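Call for Participants: Rating Curtain Tasks From Wrist Camera Footage
Jorkholm Lab, Home Manipulation Group
Posted Feb 1, 2020

We are looking for people to sit down with us and tell us whether a robot did what its paperwork says it did. No background in robotics is needed. For one of the two groups, a background in robotics will rule you out.

The short version of the problem: a lot of work on household robots reports a success rate for handling cloth. Curtains are a favorite, because they are in nearly every home and because they are hard. The fabric folds, it slides, it hides its own edge. Somebody writes a policy, runs it many times, and reports how often it worked. We have done this ourselves. Our December report gave a success rate for curtain handling that we were pleased with for a week or two, until Lama Rawashdeh went back through the recordings and disagreed with a good number of the labels. She then asked a second person to label the same clips, and that person disagreed with her.
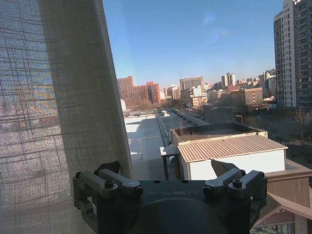
So we have a number, and we don't know what it is a number of. The original labels were made by the people who built the system, working from the wrist camera, usually at the end of a long day. They knew which version of the software they were looking at. They also knew which version was supposed to win. We would not accept that from anybody else, and we should not have accepted it from ourselves.

The study described in this call has one aim, and it is a modest one. We want to measure how much the reported success rate moves when the judging is done by people who have no stake in it. We are not testing a new robot. We are not trying to show that robots can tidy your living room, and if you come in hoping to see that, you may be let down.

What you would be doing

You would watch short clips from a camera mounted at the wrist of a robot arm. The view takes some getting used to. The gripper sits low in the picture and stays there, and everything else moves around it. Some clips are mostly fabric. Others look out through the window, and the curtain is at one side or is not in view at all. That last kind is the one that causes the arguments. If there is no curtain in view at the end of a clip, did the robot move it, or did the camera simply turn to face something else? Our own labelers answered that question differently from one day to the next.

After each clip you pick one of 4 answers: the task was done, the task was partly done, the task was not done, or there is no way to tell. Please use the last one as often as you need to. In our first round of labeling it was not offered, and we now think that was the single worst decision in the design. Damian Zawadzka argued at the time that a forced choice would keep people honest. He has since changed his mind, and he wrote most of the new instructions.

You will not be told what the written goal was until after you have said in your own words what you think the robot was trying to do. This annoys people. It stays in, since a rater who has already read "open the left curtain" tends to see a left curtain being opened.

Each session has 300 clips with breaks built in. You can stop at any point and keep the clips you have done.

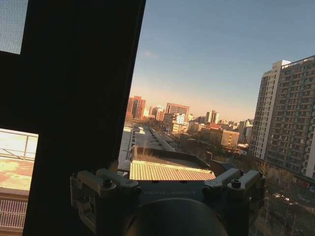 Who can take part

Group A is for people who do not work with robots. You should be 18 or older, able to read English comfortably, and able to look at a screen for a couple of hours with breaks. Glasses and contact lenses are fine. We would be especially glad to hear from people who hang, sew or clean curtains for a living, as we suspect you will notice things about fabric that we have been missing.

Group B is for people who have run a robot arm, labeled robot data or written a success criterion for a manipulation paper. You do not have to defend whatever you wrote. We ask only that you have not seen our December report. If you have read even the summary, please tell us, and we will keep you in mind for something else.

You cannot take part in either group if you have worked at Jorkholm or at our partner site in Florthorpe, or if you live with somebody who has.

What we already suspect

We would normally keep our expectations out of a call like this one. But the people who answer these notices deserve to know what sort of study they are joining, and none of what follows tells you how to rate any clip.

We suspect that daylight matters more than the software. A window is about the worst background you can give a camera. Sheer fabric in front of a bright pane can glow, or it can let the buildings behind it show through, and a person looking at a single view can have trouble saying where the cloth stops.
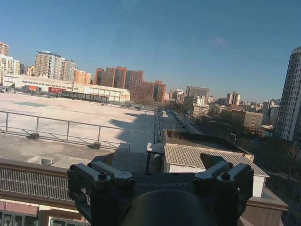 We also suspect that the wrist view flatters the robot. Anything between the fingers looks held. Depth is hard to read from there, and a fold of cloth some way behind the fingertips can look as if it is right in the grip. A camera across the room would settle many of these cases, but for most of the recordings in our set there wasn't one. Plenty of published results rest on the same kind of footage, and we would like to know how worried to be about them.

It is possible that we are wrong and that outside raters will land close to our original figure. In that case we will say so, and Lama owes the rest of the group an apology, which she has agreed to put in writing.

We will not be combining the ratings into a new headline success rate. Several people have asked for one. With raters this far apart, an average would hide the only interesting thing in the data. The full table of ratings, including every "no way to tell," will be released with names removed.

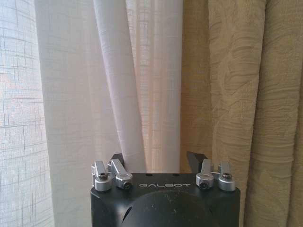
There is a second part for anyone in Group B who wants it. You would be asked to write a rule for what counts as a moved curtain, in plain sentences, and then hand it to a stranger who applies it to clips you have already rated. Damian tried this on himself with a rule he thought was airtight. It said the curtain had to be "clearly gathered to one side." The person applying it came back with three questions before the first clip was done, one of which was whether a pleat that is already gathered when the clip begins counts in the robot's favor. The rule has been rewritten since and is still not very good.

Time, place and pay

Sessions are held in person at the Gandumdale building, room 433, on weekday afternoons and some evenings. We tried remote sessions and gave them up; too many people were watching on phones. Most participants will come once. A smaller number will be invited back to rate part of the same set again, so that we can see how well people agree with themselves. We do not expect that to be flattering either.

Payment is by the hour at the usual lab rate and does not depend on your answers, on your speed or on whether you finish. It is paid at the end of the visit. The second part for Group B is paid separately.

The clips show rooms, windows and the view outside. They have been checked for people and for anything private. If you spot something we missed, tell the person running the session and the clip will be pulled.

Funding comes from the Siriwardena fund for repeat studies. The fund has no say in what we publish. It did ask us to write down our analysis plan before the first session, and the plan is available on request. Read it before you sign up if you are the kind of person who reads such things — we would rather hear your objections now.

How to apply

Write to Lama Rawashdeh at the lab's front desk address with "curtain rating" in the subject line. Say which group you fit, which afternoons or evenings suit you, and whether you have seen any of our earlier work on this. A sentence or two is enough. Please don't send a résumé.

You should hear back within 3 working days. If both groups are full we will tell you that too, and ask whether you want to stay on the list.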